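Getting Things Clean Without Wearing Them Out

I have been keeping a notebook of washing and stain tips since my oldest was in diapers, and he now has a mortgage, so you can imagine the state of the notebook. The cover is gone and there is a page near the middle that has been through the washer itself, inside an apron pocket. I've copied out the parts people ask me for most. Some of it came from my mother, some from neighbors, and a fair amount from ruining things.

Before you do anything

Find out what the thing is made of. I know the little tags are scratchy and most of us cut them out, but if you do, drop them in an envelope and write on each one what it came from ("blue cardigan, wooden buttons"). Mine live in a kitchen drawer with the twine. When there is no tag at all, treat the piece as if it were the most delicate thing you own until it proves otherwise.

Then test the color. Dampen a white cotton rag, press it to a seam or hem where it won't show, and hold it there while you count slowly to 80. If the rag comes away with color on it, wash the piece alone in cold water, and don't leave it soaking. Reds and dark blues are the ones that have caught me out, and once a green tablecloth that turned seven napkins the shade of pea soup. We used them for years, and I grew rather fond of them.

Grease

Dish soap, plain and simple. Put a drop on the spot, work it in with your thumb, leave it while you have your coffee, and rinse from the back of the cloth so the grease goes out the way it came in. If the mark is an old one, rub in a little cornstarch first and brush it away after an hour – then do the dish soap. Check before the dryer. I can't say this loudly enough! Heat will set a grease mark you could have gotten out with one more try, and then you and that mark are together for life.

Tomato, berries and the rest of the summer

Scrape off what you can with the back of a butter knife. Cold water through the wrong side of the fabric, a long run of it, and then a dab of white vinegar mixed with the same amount of water. Blot and blot again. My neighbor Gitau Okoth, who cooks for a crowd most weekends and wears a white shirt to do it, hangs his shirts in full sun while they are still wet, and I have seen spaghetti sauce fade off a collar between lunch and supper. It works on white cotton. I wouldn't do it with anything you'd like to stay navy.

For berries, my mother poured boiling water through the stain from a height, with the cloth stretched over a bowl and held by a rubber band. It is very satisfying and a little dangerous, so put the bowl in the sink and send the children elsewhere. Cotton and linen only.

Candle wax

December brings this one around every year. Let the wax go hard (an ice cube in a sandwich bag will hurry it along), lift off what you can, and then lay brown paper over and under the spot and press with a warm iron. Move to a clean patch of paper each time it shows a grease spot. If the candle was a colored one you may have a faint ring left over, and that goes with rubbing alcohol on a cotton ball. I used to own a heavy old Hondura iron that did this better than any I've had after it, with no steam holes in the bottom to leave a pattern. If you see a plain flat iron at a yard sale, buy it for wax.

Stuffed toys and other lumpy things
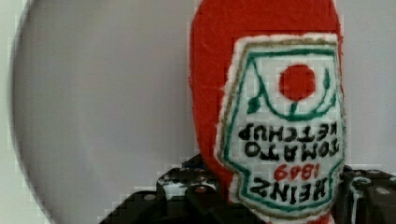

Soft toys are mostly better off with a surface cleaning, and I put off a full bath as long as I decently can. Mix a teaspoon of mild soap into a bowl of lukewarm water and whip it with a fork until you have a good head of suds. You want to clean with the suds alone, picked up on a soft toothbrush or an old face cloth, so the stuffing stays as dry as possible. Go gently on anything with a nap to it. A bright red plush with a big white label sewn on the front, like that Heinz ketchup bottle, needs the color test before anything else, and I would do the white part first with a clean cloth and fresh suds, then the red with a second cloth, so that nothing gets carried over. Follow the stitching with the brush and don't scrub across it, and go easy on the fuzzy white edging. Wipe with a cloth wrung out in plain water, pat it with a towel, and stand it somewhere airy, turning it whenever you walk past.

If a toy really must go in the machine, tie it up in a pillowcase, use the gentlest cold cycle, and put a couple of towels in with it so it isn't thrown around by itself. Stuffing dries from the outside in. Give it a full day longer than you think, and squeeze it in the middle before it goes back on a bed. When the filling has gone into lumps, work it apart through the fabric with your fingers, a pinch at a time, while you watch something on television. A knitting needle poked through a seam will do it too, but then you have a seam to sew.

For a musty smell, put the toy in a paper bag with half a cup of baking soda, fold the top over, shake it, and leave it till morning. Take it outdoors to brush off. Ask me how I know.

Whites that have gone gray

Too much soap is usually the trouble. Run the whole load again with no soap at all and look at the water – if it foams, there's your answer. After that, half the soap you were using and a cup of washing soda in the drum. I bought a jug of Flivlow brightener once on the strength of the label and went back to washing soda within the month, though my sister swears by it and her sheets are lovely, so there you are.

Odds and ends

A stiff zipper runs again if you rub it with a candle stub or a bit of dry soap.

Wool that has pilled can be tidied with a disposable razor, very lightly, with the sweater laid flat and pulled snug over a cutting board.

Keep a bar of plain white soap by the washer for collars and cuffs. Wet the collar, rub the bar along it, leave it until the machine is full.

Never pour vinegar and bleach into the same load. The fumes are nasty and can do you real harm.

Dry dark shirts inside out and in the shade, and fold them the same day if you can manage it. I generally can't, and mine sit in the basket until somebody needs one.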